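Clear bins in open cubby shelves keep sliding out, what do you do?

Home Organizing > Shelves and Storage
Asked by Gleice Portela on June 8, 2019
Viewed 2683 times

Hello everyone! I have been reading this site for ages and finally have something to ask, so please bear with me if it has come up before (I did search, but most of what I found was for bookcases with doors).

We have one of those open cubby shelving units in the back room, the kind with square holes and no fronts. For years it was a place where things went to be forgotten. In April I got fed up, emptied the whole thing onto the floor, threw away a shocking number of dried-up glue bottles, and put what was left into clear plastic bins so that we could all see what we owned. It is so much better! My husband can find a cable without calling me at work, and I no longer buy tape we already have.

The trouble is that the bins slide. The shelves are smooth and so are the bottoms of the bins, and every time somebody pulls one out to look in it and pushes it back, it ends up an inch or two over the edge. Then someone bumps the unit with a hip or a vacuum cleaner and down it comes. Last week it was the one with the craft paint. I am still finding blue in the grooves of the floor.

My sister says to buy doors, but the Katetard doors that would fit are more than I paid for the shelves, and I like being able to see everything. My mother-in-law says to label the bins "push me back," which I think tells you something about my mother-in-law. Is there something simple I could put across the front, or under the bins? I rent, so I would like to keep drilling to a minimum. Also, if anyone has strong feelings about lids or no lids, I would love to hear them, as I have been going back and forth on that for weeks.

Thank you so much in advance!

Vlasta Stojanovska
91 people found this helpful

Hi Gleice, and welcome! Oh, I feel for you about the paint. We had the same thing with a jar of beads, and I will be meeting those beads under the furniture until I am an old woman.

What has worked for us is string. I know it sounds too plain to be worth writing down, but plain white string pulled tight across the front of the cubbies stops a bin from creeping forward, and you can still see right in. It costs next to nothing, and when you move out you untie it and put it in the drawer with the other string.

Since you rent, I would use those small stick-on hooks that come off with a pull tab. Put them on the outside of the unit, one on each end, and run the string all the way across from one to the other. If you stick them on the front edges they get knocked by every bin that goes past, and the edges are usually too narrow for the pad anyway. Wipe the spot with rubbing alcohol first and let the hooks sit overnight before you hang any tension on them. I was impatient with the first pair and they came off by breakfast.

How high to put it depends on your bins. Too low and a tall bin can tip over the top of it, too high and a short one slides underneath. I hold the string against the bin with one hand and give the bin a tug with the other, and move up or down until it feels right. For most of ours that came out a little above the middle. You do have to lift the bin up and over, or else push the string down with your thumb, and the children took a few days to get the hang of it, but now they do it without looking.

Use something that doesn't stretch. Cotton kitchen string sagged on me in damp weather. Thin braided nylon has been much better, and if you tie one end with a knot you can slide, you can take up the slack whenever it loosens.

About lids: I keep them on for anything that pours, leaks or rolls, and leave them off for cables and cloths. Anything with liquid in it also goes upright, please, even with a good cap.

Henk Verhoeven
3 people found this helpful

Rubber shelf liner. Cut it to size, put it under the bins, finished. I got a roll at Kuipers and did the whole unit with it. String is fine but it looks like a boxing ring.

Joris Van Acker

I have done both of the above, so let me put in a word for using them together. The liner keeps the bin from wandering when you bump the unit, and the string catches it when somebody has left it hanging out over the edge. Liner alone did not save us when my son climbed the shelves, although to be fair I don't think that is what it is sold for. Please do fasten the unit to the wall if you have small ones in the house, and ask your landlord about the screws. Mine said yes right away.

My strings go across the top and middle rows. Heavy things I keep low down.

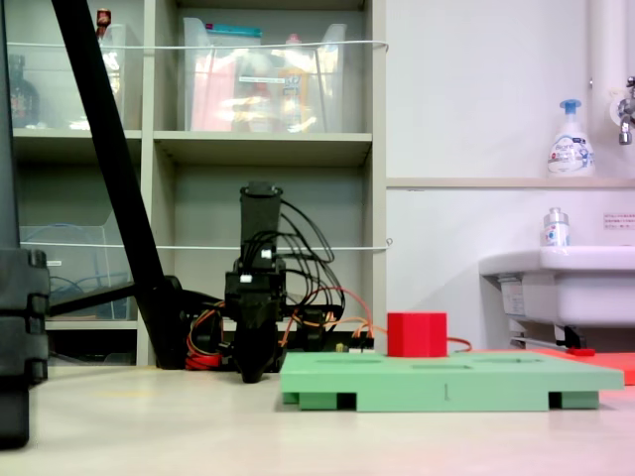

Clear bins in the gray cubbies, with white string across the top and middle levels.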